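Puvness 955 Motherboard Review: A Socket I Don't Dread

I've been putting together PCs for friends and family for years, and the part that still makes my palms sweat is dropping in the processor. So that's where I started with the Puvness 955.

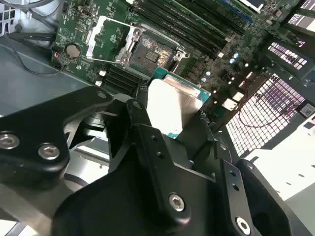

I've bent pins before (sorry, Octavio!), and a fiddly socket can put me off a board for good. The metal load plate on this one folds well back, so there's plenty of room to line the chip up and set it down flat. The lever is stiff — stiffer than my old Edotgate board's — but it doesn't creak, and after 3 installs it still feels tight.

What don't I like? The manual is tiny, for one. The front panel header labels are worse, and I had to get my phone flashlight out to read them (in a case that was already open!). I also wish they'd thrown in a second drive cable.

I paid $50 for mine on clearance back in May, and at that price I'd grab another. At full price I'd probably look around a bit first.

Rating: 4 out of 5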